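Terndale Gripper Comparison, kitchen part

This folder has the recordings we made for comparing 2 finger sets on the same hand-held gripper. The first set has the blue textured pads, the second has the harder pads from Promeck. Linkage and camera are the same for both.

The task is always plates and bowls on a kitchen table. The operator takes one dish by the rim, lifts it and puts it down at another place on the table. There are 351 recordings, and nearly 12 of them have a wrong pad label. We will correct this in October.
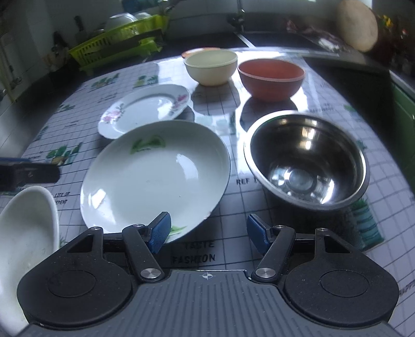

Each recording has one text file with the pad set, the kind of dish and the result (held, slipped, missed). Slipped means the dish moved between the pads after closing, also if it did not fall. Please do not mix the results of the two operators before you check the closing speed, because Ayodele closes the fingers faster.

Known problems: glare on glazed dishes, and 3 files without sound.

Recorded by Onyekachi Ogunleye and Ayodele Ekpo. Last change of this file: 12 Jun 2023.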